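Sharp Enough to Matter

A dull plane iron rarely fails all at once. It starts to leave faint tracks on end grain, then asks for more push, and by the time the owner notices, the edge has usually been rounded for weeks. Solène Perrin, who runs the sharpening bench at the Gavthorpe workshop, sees the same wear on most of the blades that reach her. The bevel has been honed many times and the back has never been flattened past the first few strokes.

Her method is plain. The back is worked on a coarse stone until the scratch pattern runs unbroken to the edge. The primary bevel is ground at 25 degrees, and a narrow second bevel is honed at 30. She uses a guide for the first and her fingers for the second.
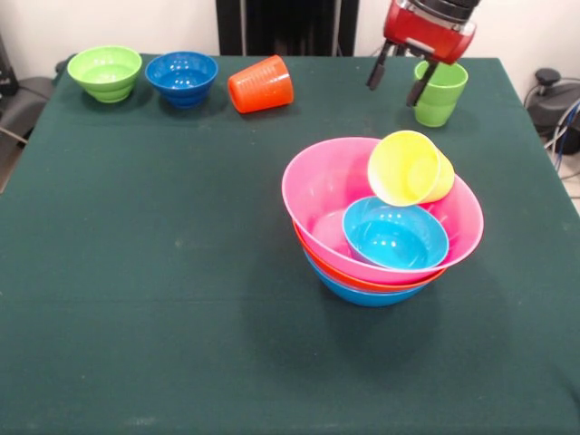
How much of the back has to be flat?
Only the strip directly behind the edge. On a bench plane, 20 millimeters is plenty, and the rest can be left as it came from the maker.

Stones are a matter of temper and budget. Romain Collet, a chair maker in Droscombe, works with two oilstones and a strop. Vasco Matos prefers water stones, which cut faster but hollow in the middle and need to be trued against a coarse plate – he does it before every session. Neither man has changed the other's mind.

Both agree on the burr. It should be felt along the full width of the blade before moving to a finer stone. A burr in the center only means the corners have not been reached, and finer grit will just polish the fault.

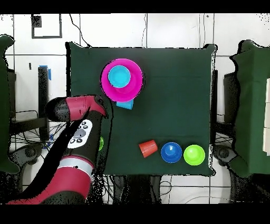 When is it time to regrind the primary bevel?
Once the honed strip has grown to almost a third of the bevel, honing takes too long and the blade should go back to the wheel.

At the wheel, light pressure and a cool blade count for more than speed. Carbon steel that turns blue has lost its hardness at that spot and must be ground back past the color. Perrin dips the blade after each pass and keeps her fingertips near the edge as a heat gauge.

Contact the editors | © Pillitness Magazine | Back to top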